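Desk finish stays tacky weeks later -- strip it or wait?

Posted in Furniture & Finishing, Oct 10, 2018

slowdrawer

I bought an old pine writing desk at an estate sale for $34, which should have been my first clue. The plan was to sand it, stain it, and put it in the bedroom so I could pay bills somewhere other than the bed. I sanded, I stained, I put on two coats of oil-based varnish from a can I found in the garage, and I waited. That was in June.

It's now October and the top is still tacky. It isn't wet. It just has opinions. If I leave an envelope on it overnight, the envelope stays when I leave. The legs and the drawer front came out fine, same can, same brush, same weekend. Only the top is sticky, and it's worse toward the back where the old owner must have kept something greasy for 30 years or so.

I've tried a fan, a dehumidifier, and ignoring it. My spouse has suggested a tablecloth. Do I have to strip the whole thing, or is there some halfway option that a lazy person could live with?

varnish_regrets

Feel the can. If it was in your garage when you moved in, that's your problem right there. Old oil varnish loses its driers and then it just sits on the wood like syrup. I have a can of Himeo spar varnish older than my truck and I only keep it because the hazardous waste place closes at noon.

Strip it. Sorry.

Contreras_Hill_Woodshop

I'm going to disagree with the post above, politely, on account of the legs. If the varnish had gone bad in the can, the legs would be gummy too. They dried. So the varnish works and something about the top doesn't, and you already told us what: grease, or more likely furniture polish. Decades of spray polish soak into pine and sanding mostly heats it up and pushes it around. The oil comes back through the stain and keeps the varnish from curing. You could wait until you retire.

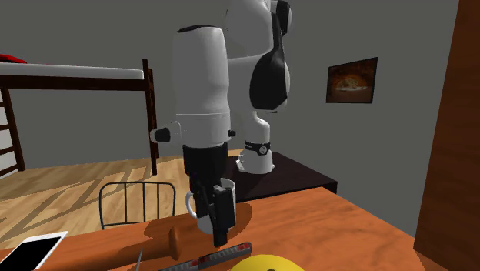 Before you strip anything, find out how deep the trouble goes. Pick a spot at the back of the top, wipe it hard with mineral spirits on a white rag, and look at the rag. If it comes up the color of tea and the wood underneath feels clean, you got lucky and the problem is near the surface. Color will also tell you what you're matching when you put it back together. An orange desk like the one in the picture, standing near a much darker brown table, is the usual quarrel in a bedroom, and people try to settle it by dumping dark stain on the lighter piece. Please don't do that over a contaminated top. You'll get a dark sticky desk. Let the two pieces be different colors -- they've been through worse.

If the rag test goes well:

Wipe the whole top with mineral spirits, twice, with fresh rags each time. Lay the rags out flat outside to dry, because balled up in a bucket they can start a fire. Give the top a full day.

Then scrape. A card scraper takes off gummy varnish much better than sandpaper, which will clog in four strokes and make you say things. Once you're down to wood, wipe again.

Now put on a thin coat of dewaxed shellac. This is the part that fixes it. Shellac sticks to nearly anything and locks the old polish underneath. Two thin coats, an hour apart, then a light pass with fine paper, then your varnish from a new can. Buy a small one. Prices have gone silly but a half pint will do a desk that size with some left over to go bad in your garage.

If the rag test goes badly and it keeps coming up brown after five or six wipes, then yes, chemical stripper, and do it outdoors. The legs can stay as they are.

bluetapeforever

had the same thing on a nightstand. i put baby powder on it and it was fine. well it was fine for the nightstand, it got on the cat

slowdrawer

Update for anyone who lands on this page with an envelope stuck to their furniture. The rag came up the color of strong tea, then weak tea, then not much. Scraping took an evening and a podcast. The shellac is on and it dried in the time it took me to find the lid.

I threw out the old can, to be safe. The tablecloth has been returned to the store.

Related topics

Shellac over old wax: does it hold? (94 replies)
Stosanix stripper gel, indoor use
White rings on a walnut dresser
How long should oil varnish really take to dry? (3685 views)
Prudasitz drawer slides squeak when it rains
Painting over sticky trim (461 views)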